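Wrapper sorting day fills baskets in Durnville

Crisp packets, biscuit wrappers, bread bags and all the other crinkly stuff that never seems to have a proper home got its moment in Durnville on Tue 18 December, when the Undgate scrap scheme held its last sorting day before the holidays.

The scheme takes in thin plastic packaging from homes in Durnville and Vestthorpe and sorts it by type before it goes off to be baled. It has grown quickly! Before the doors opened this month's tally stood at 2,744 bags, and the organisers had their eye on 3,000 by the end of the year, which would be a cracking result for a scheme that was hoping for 1,000 when it began.

Sorting is done at the tables in the Kordestani Rooms, with slotted baskets to keep the different kinds apart. The slots let a bit of air through and make it easy to see when a basket has something in it, and the baskets are light enough to carry out to the yard when they fill up (a real blessing by mid-afternoon). 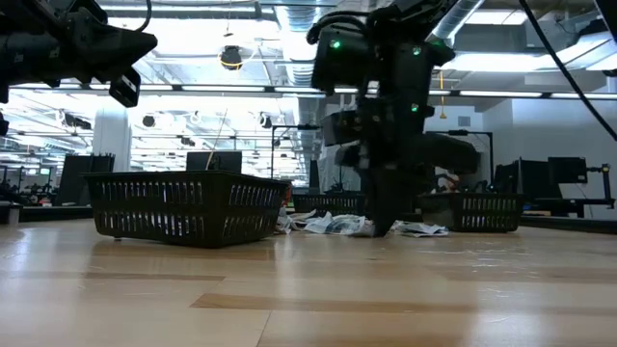
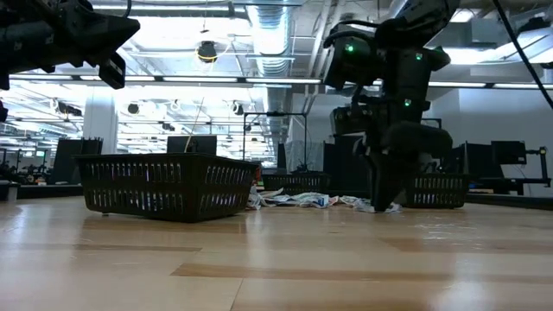

Black slotted baskets and crumpled, lightweight pieces on the sorting table at the Kordestani Rooms.

The shiny, silvery kinds go in one basket and the softer, stretchy ones in another, with a third for anything that needs a second look. Anyone unsure can try the scrunch test: squeeze the wrapper in your hand and let go. If it springs back it is usually plastic film and can come along. If it stays in a tight ball it is more likely to be foil, and the foil bin is by the side door.

It is surprisingly good fun once you get going, and the rustling in the room has to be heard to be believed. Vestthorpe households have been sending in some wonderful sacks lately, neatly flattened and with hardly a crumb in sight, so a big thank you to everyone over there who has been saving theirs up.

Wrappers should be empty and wiped clean, with any paper labels peeled off if they come away easily. Please don't knot the bags too tightly, as it slows down the unpacking. Netting from oranges and sprouts can't be taken at the moment, though the scheme hopes to add it next year.

The Undgate drop-off point has 2 collection bins, both at the car park end, and they stay open right through the holidays. Sorting starts again in the new year and new faces are very welcome.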